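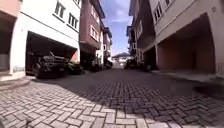 Keeping a garage dry and tidy is mostly a question of small habits, and I learned them slowly. When I moved to Pasau I put everything directly on the concrete floor, and after one winter the bottom of each cardboard box was soft and smelled of mushrooms. Now nothing of paper or cloth touches the floor. In a street of townhouses like these, where the ground floor opens into deep garage bays, the back part gets very little air, so I keep the paint, the tools and the bicycle pump there, and the things which suffer from damp stay nearer to the door.

Shelves
Leave a gap of 2 inches between the shelf and the wall. Air must pass behind, otherwise you will find gray spots on the wall in spring. My shelves are 46 inches high, so I can still use the top as a work table. The heavy jars go on the lowest board.

Oil on the floor
Fresh oil: cover it with plain cat litter, step on it with old shoes so that it breaks into powder, and leave it overnight. Sweep it in the morning. For an old stain I make a paste from baking soda and a little dish soap, brush it with a stiff brush and rinse with warm water. Sometimes I must do this twice. Never use the kitchen broom for this, you will regret it.

Weeds between pavers
Boiling water from the kettle, poured slowly, works well on young weeds. For the bigger ones I use an old table knife after rain, when the root comes out easily. Afterwards brush dry sand into the joints.

Squeaky garage door
Wipe the hinges first with a dry cloth, then one drop of oil on each. Many people put oil on top of the dirt and this makes a black glue. I do it every 6 months, in November and again in May.

Screws and small pieces
I have 23 glass jam jars with labels on the lid and also on the side - the lids get mixed up when you are in a hurry. Write with pencil on paper tape, it does not fade like the pen does.

Lumturie Vasić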